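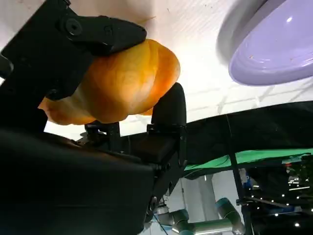 The bread roll in the gripper. Jaw pads are the part I get asked about most.

Keeping a two-arm cell in shape

I look after one bench cell at Lovesberg. It has a white table with a curved edge, black cloth behind it, and arms that pick up pretend breakfast all day. The bread roll and the purple plate are the regulars. I took the cell over in October from Qiuyue Lu, who moved to the Zokholm project and left me a notebook with most of what follows in it. I have changed a few things and I want them written down somewhere other than the notebook.

The gripper takes the most care. Each finger has a pad at the tip, and the pads are what touch the bread. Ours pick up a film, partly from the roll, which has a shiny coating, and partly from people's hands. I wipe both pads with a damp lint-free cloth before the first run and again after lunch. I used to use alcohol. It made the pads go hard at the corners and the roll started to slide out sideways when the wrist turned over. Water is fine.

When I change a pad I change both. The old one is always a little thinner and the grip ends up off center. The Ulent pads come in a bag of 8 and I write the date on the bag when I open it. The last one says 6/5/23.

After new pads the gripper has to be told where closed is. Open it all the way, close it on nothing at low force, save that as zero, then close it on the roll and look at how far the top finger sinks in. If the roll looks pinched in the middle, the force is too high. I back it off two steps and try again. Then I hold the roll up and turn the wrist slowly both ways. If it stays put through four turns I leave it alone.

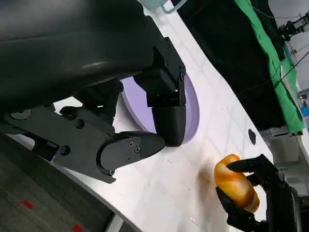
3 min read

Screws next. There are a lot of them on the linkage and the jaw, and the small ones on the jaw are the ones that worry me. In my first month I found one of those on the carpet. I had been checking them with a fingernail. Now I put a dot of paint across each head and onto the part next to it. If the line is broken, the screw has turned. I look at the dots with a flashlight and only pick up a wrench if I see a broken one. Tightening everything every week is how the thread got stripped on our spare jaw.

Red tape on the floor is worth a look too. If a table leg has drifted off its mark, the table gets pushed back before anything is powered. A small shift is enough to send the fingers into the tabletop, and the tabletop has scuffs already.

The hand is a different job. It has several jointed fingers, and when it wraps around the roll it hides most of what it is doing. I run it through open and closed with nothing in it and listen. A dry joint clicks. The maintenance sheet from Saarinen says to check the finger tension every 30 hours of running. I do it then, with the arm parked low over the table so that anything that drops does not drop far.

Cables last. I move each arm by hand through its reach with the power off and watch the cables go slack and tight. If one goes tight before the arm gets to its stop, I re-clip it with more slack near the wrist. Two of the clips had gone brittle and I replaced them with hook-and-loop straps, which I like better.

The whole round takes some 30 minutes if nothing is wrong. I still have to sort out the spare jaw. The shop offered to put an insert in the stripped hole, but a new jaw costs only a bit more, so I will probably order one and keep the old one for measuring against.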